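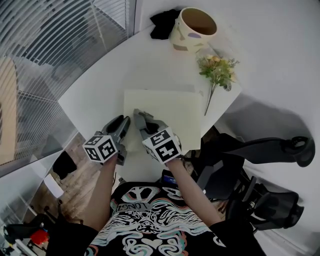
A pale cream sheet spread flat on a white table, with a bunch of artificial flowers beside it and a cup near the back.

How to Wrap a Bunch of Flowers
From the Mindside pages for curious kids

Have you ever been handed a bunch of flowers and noticed how grand it felt, all tucked up in its own crisp paper coat? A flower by itself is lovely, of course, but a flower in a wrapper feels like a present, and the nice thing is that the wrapper is made from one plain flat sheet. No sewing, no special machine, just a few folds and a bit of ribbon (or string, or yarn, or whatever is in the drawer).

Why do people wrap flowers at all?

Stems are thinner than they look, and petals bruise easily, a little like a ripe peach. When you carry flowers down the street, the wind pushes at them and your elbow bumps them, and a wrapper takes some of that bumping for them. Artificial flowers don't need water and won't wilt on the bus, so they are wonderful for practicing. You can wrap them, unwrap them, and wrap them all over again until bedtime!

What you need

A big sheet of paper, a bunch of flowers, some tape, and something to tie with. You also need a clear, flat table. Push the cups and other bits to the back before you start, so there is room for the sheet to lie down properly. At the Flutcombe craft morning we once saw a sheet go straight into somebody's orange juice, and it took a long time to dry.

Getting started

Lay your sheet flat and smooth it with your palms, working from the middle out to the edges. Now turn it so that one corner points at you and another points away, like a kite. Put the flowers down the middle with the blossoms toward the far corner and the stems toward your tummy. The blossoms can peek over the top a little if you like them to show.

Fold the corner nearest you up over the ends of the stems. Next, bring the left side across, gently, and hold it there with one hand while the other hand brings the right side over to meet it. This is the wobbly part. Everybody's paper springs open the first few times, and a small piece of tape will calm it down.

Last of all, gather the paper at the waist, a bit above the bottom fold, and tie your ribbon around it. Snug is good. Too tight and the paper crumples like an old lunch bag.

A word about paper

Grown-ups sometimes talk about the "weight" of paper, and what they mean is how much a certain amount of it weighs, which tells you whether it is thin and floppy or thick and stiff. Tissue is so light that it tears if you frown at it. Card is so stiff that it would rather stay flat, thank you very much. For flowers you want something in between, with enough bend to curl around the stems and enough stiffness to stand up by itself afterward.

Cream and white are popular colors because they let pale yellow and peach blossoms look soft and warm. Try the same bunch on bright blue paper sometime, though, and see how different the yellow seems!

Something to try on Thursday, or any day

Save 5 kinds of paper from around the house, such as newspaper, baking paper, or an old map. Wrap the same flowers in each one, and ask your family which they like best and which makes the loudest crackle.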